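Robots in the laundry

When you stay in a hotel, somebody has to wash your towels and sheets. Many hotels don't do it themselves. They send everything to a big laundry like the one run by Dusell in the town of Trarnow.

Dusell washes for 40 hotels, and 2,000 pieces go through the building every day. Machines have done the washing and drying there for a long time. Folding is different. Until last October every piece was folded by hand.

Why is folding hard for a robot? A brick or a tin keeps its shape, so a robot can be told exactly where to hold it. Cloth changes shape each time it is touched. Drop a T-shirt on your bed twice and it will never land the same way.
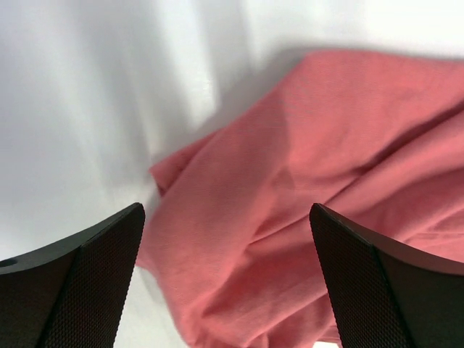

A robot has to find a part of the cloth it can hold before it can do anything else. It closes its two fingers, a bit like you picking up a sock with your finger and thumb. If it takes hold in the wrong place, the cloth comes up in a bunch and has to be put down again.

One hand isn't much use for folding. Try it with a tea towel and you will see. That is why robots made for this job often have two arms, which must move together. If one arm pulls too soon, the cloth slips away from the other.

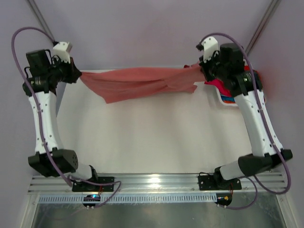 Two robot arms hold a cloth between them over a white work surface.

What about the people?

Myrtle Zamora has worked at Dusell for many years. She used to stand at a table and fold for most of her shift, and her shoulders ached when she got home. Now she looks after the folding robots. She checks their work, sorts out tangles and stops an arm if something is wrong.

She had to go on a course first, and she says she found it difficult. Some things she misses. The folding tables were a good place to talk, and now people work further apart.

Nobody at Dusell lost their job, but two people who left were not replaced. In other places robots have meant fewer jobs – this is something grown-ups often disagree about.

People still fold anything with buttons or frills, and they are still faster at it than the robots.

Words to know

Automation: using machines to do work that people did before.
Gripper: the part of a robot that holds things.
Shift: the hours a person works in one go.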